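How to Trace a Relative's Army Garrison Service

So you've found a photo of your grandfather in uniform, or a cousin has handed you a cookie tin of letters with an army postmark, and now you want to know where he was stationed and what the place was like. Good! Garrison service is one of my favorite things to research. Combat units get the books, but a garrison was a whole small town, with a bakery, a motor pool, a chapel and a newspaper, and small towns leave a lot of paper behind.

I'll use my own search as we go. My great-uncle spent two years at a post called Omcombe as a supply clerk, and when I started I had his name, one envelope and a family story about a goat.

Step 1. Write down what you have before you look for more

Take one sheet of paper and put down his full name, any nicknames, date of birth, hometown, branch and service number if you know it. Copy the number exactly, letters included. A prefix can tell you whether a man was drafted, enlisted or commissioned, and people drop it all the time when they copy things out.

Then do the same for the relatives who wrote to him. Letters going the other way are often in a different attic.

Step 2. Read the envelopes as well as the letters

I skipped this for months and I could kick myself. The return address on a military envelope usually gives the unit, and the postmark gives you a date to go with it. Put them in order and you can watch someone move from company to company. Mine said "Hq Co" on one line and a post office number on the next, and that number led me straight to Omcombe.

If the ink has faded, try a side light from a desk lamp before you try anything else. Never wet the paper.

Step 3. Request the personnel file

Next of kin can normally ask for more than the general public can, so find out who in the family counts as next of kin and get that person to sign the form. Ask for the complete file. A short request tends to bring back a single page with his dates of service, and you want the transfers, the pay entries and the training courses too.

Be ready to wait. My request went in one December and I had started to think it was lost, when a fat brown envelope turned up with 79 pages in it. I read the whole thing standing in the kitchen.

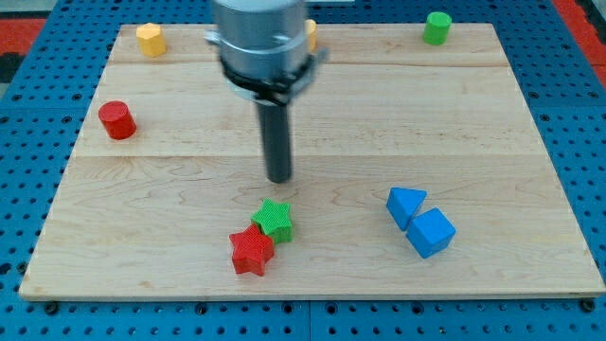 Step 4. Learn the post itself

Once you have a place, search for the place. Base newspapers are wonderful for this – bowling scores, promotions, who played trumpet at the Sunday service. Omcombe had 2,000 people on it at its busiest, and the paper seems to have printed the name of every one of them sooner or later.

Look for:
Base newspapers and holiday menus (the menus often list the whole company by name)
Telephone directories for the post
Maps showing building numbers
Town papers from the nearest community, which covered dances, ball games and traffic accidents

For me the nearest town was Plinside, and its library had bound volumes going back decades. Call ahead and ask what's been indexed. A card index can save you a full day of page turning.

Step 5. Find the people who were there

Veterans' groups and reunion newsletters are still around for a surprising number of posts. Write a short note with his name, unit and dates, and one clear question. "Did you work in the supply building in those years?" gets replies. "Tell me anything you remember" mostly doesn't.

That's how I met Ourania Giannakopoulos, whose father ran the barbershop on post. She sent me 10 snapshots, and one of them shows my great-uncle squinting on the warehouse steps. And yes – there's a goat.

Step 6. Keep a log

Every time you check a source, write down what it was, what you searched for and what you found, even if the answer is nothing. Spellings wander in army records, so note each version you tried. I have one clerk down as both Vlachopoulos and Vlahopulos, in the same file, two pages apart.

Scan as you go, and put the unit and date in the file name. Send copies to at least one cousin.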